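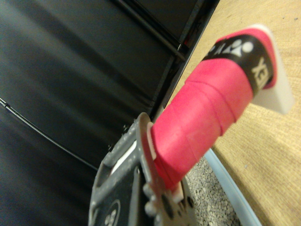 Listenis Club Ladder Results

Match results from the badminton ladder at the Listenis hall, typed up from the paper score sheets. The set covers 419 singles matches played by 44 members. Doubles nights are not included.

Files

matches.csv – one row per match
players.csv – one row per member, with a code in place of the name
ladder.csv – the ladder as it stood at the end of each month
sheets_notes.txt – remarks copied from the margins of the score sheets

Columns in matches.csv

match_id: running number, no meaning outside this set
month: month and season, such as October, season 2
player_a, player_b: player codes. Player A is the challenger.
g1_a, g1_b, g2_a, g2_b, g3_a, g3_b: points per game. The third pair is blank when the match ended in two.
retired: 1 if a player stopped before the end, otherwise 0
court: 1 to 4, blank for most of season 1
typed_by: initials of the person who entered the row

How it was made

Grethe Hjaltadóttir and Vasylyna Fedoruk typed the sheets into a spreadsheet. Lev Kostiuk wrote the script that checks the scores and builds ladder.csv. Games are to 21, win by two, capped at 30. Any row that broke those rules was looked up on paper again. Most were typing slips. Six were written that way on the sheet and have been left alone; their match_id values are listed at the top of sheets_notes.txt.

Season 1 sheets did not have a box for the challenger. For 223 matches we took the lower-ranked player as the challenger, which follows the club rule but may be wrong in places.

Known problems

Player codes P17 and P31 may be the same person under two spellings. Not merged yet.
Sheets from one month of season 2 got mixed together and the order of play is a guess. ladder.csv is fine for that month, the match_id order is not.
Walkovers were written down by some people and skipped by others – don't use this set to count them.

Use

Free to use with credit to the Listenis ladder. Please don't try to match codes to members.

Corrections go to Kolbrún Ásgeirsdóttir at the club desk. Include the match_id.

Changes in version 3

Added court column
Fixed swapped scores in season 2
Removed junior matches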